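Print this page | E-mail this page

Gilbert: Frequently Asked Questions

Last revised 18 December 2025

Most of these came in by e-mail after the August write-up. A few were asked in the hallway, at a higher volume.

What is Gilbert?

Gilbert is a method for teaching a multi-fingered robot hand to put thin parts into places it can't see very well. It was developed at Jelport. It is also the name of the software, the shared drive, and one of the conference rooms, so please say which one you mean when reporting a fault.

What problem is it supposed to solve?

Reaching up under a plastic housing and placing a rod is dull work for a person and very hard work for a machine. The ribs get in the way, the fingers get in the way of each other, and an overhead camera sees the outside of the housing in excellent detail. Older methods plan the whole path in advance and then hope. Gilbert plans the approach, then lets the fingers correct themselves from the forces they feel once something touches something.

How was it trained?

On 4,000 recorded attempts, of which we kept 3,498. The rest had bad timestamps or a joint sensor reporting an angle that no finger has ever achieved. We did not throw out attempts for being ugly. Graham Kershaw argued for keeping the failures in, and he has been gracious about being right, at least in writing.

Why a hand with fingers? Wouldn't a two-jaw gripper be simpler?

Much simpler, and cheaper, and we'd recommend one if your part always arrives at the same angle. Ours doesn't. With several fingers the hand can change its hold on a rod partway through without putting it down first.
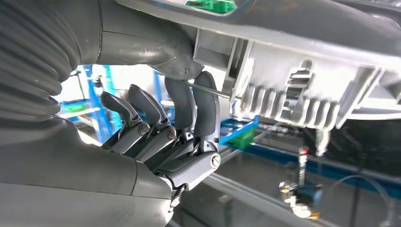

The price is that there is a lot more to go wrong. Every extra joint is one more thing to calibrate, and a small error at the knuckle turns into a large one at the far end of the rod. We recalibrate every morning. We used to do it once a week, and the results from that period are not in the paper.

How well does it work?

We ran 929 test placements on housings that were not used in training. Gilbert beat the planned-path method by 14 percentage points. That is a real gain and we're pleased with it. It is also a gain over a method we set up ourselves, so read the appendix, where all the settings are listed, and decide whether we gave it a fair chance.

What does it do badly?

Short rods. If there isn't enough sticking out past the fingertips, the hand tends to feel its own finger against a rib and concludes that the job is done. It reports this with great confidence.

Does it use the wrist camera?

For the approach, yes. After contact the camera counts for very little, and when we cut its input at that point the results barely moved. Two months had gone into the camera model by then.

How is this different from Hastolell?

Hastolell was our earlier project on flat parts. It used the same force model and a different hand. Nothing trained on Hastolell will load in Gilbert, though the file names suggest otherwise. We're sorry about the file names.

Can I have the data?

Yes. Write to the address below and say what it's for. One sentence is plenty. The license does not allow resale.

Will it run on my robot?

If your hand reports joint torque, probably, after some retuning. If it only reports position, no. We have had this question in many forms and the answer is still no.

What comes next?

Laltell, which will try the same job with two hands. So far they have mostly gotten in each other's way.

Contact: Gilbert project desk, Jelport | © 2025 Jelport | Back to top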